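Print | Email | 2 comments
Reading Official Claims: Unit 4 Handout

The Brirnell radar story gets repeated as if it were settled. A ministry says a patrol plane flew a loop off the coast to "map" the new station. Maybe. Ask first who saw the plane. The only source in the early reports was the ministry itself, and the outlets that followed were quoting one another.
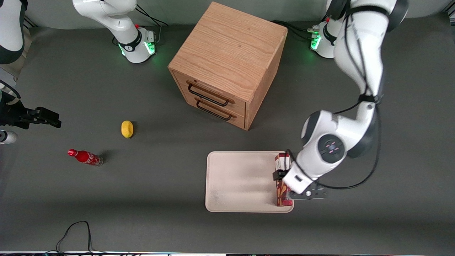 Second problem: distance. The first statement put the plane 90 km out. By evening it was 115, with no correction issued. Both numbers can't describe the same closest approach, so what was being measured, and from where? The Dovhaniuk tracker log shows a gap over that stretch. A gap proves nothing either way. Transponders get switched off and receivers miss things.

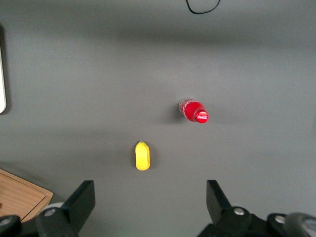

Third: intent. A flight path doesn't tell you what a crew was collecting. The Clostine paper says it does and cites some 430 sorties, but it never explains how a sortie was sorted as "probing" or "routine." Treat the total with care until you've read the appendix.

For next time: read the Lolley transcript and mark each claim as observed, inferred or asserted. Bring a copy with your marks on it.

Print this page | Email to a friend | Shares: 2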